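Kitchen > Cleaning > Do I Need Another Bottle?

I'm tired of being told my sink needs a system. Plotgate wants me to buy a $38 cleaning kit with a paste, a polish and a special cloth, and the Rellen people claim their powder lasts up to 200 washes. Who checked? I've used dish soap and a sponge on stainless steel for years and it looks like a sink.

The bottom does shine nicely under a strong light. So does plain water, as far as I can tell. What I don't buy is that a shiny drain ring makes anyone do the dishes sooner. A red mug on its side and a brown bowl take up the same room in a polished basin.

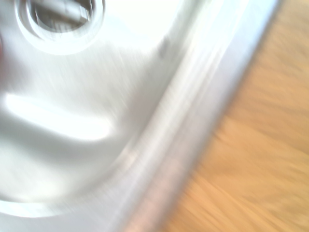
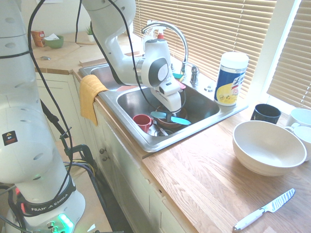 What I'd spend money on

A second dish towel, maybe. Wipes are fine for the counter, though I doubt they beat a rag. I read 35 reviews of the Plotgate kit in April and most sounded like the same person wrote them. I'm keeping the sponge.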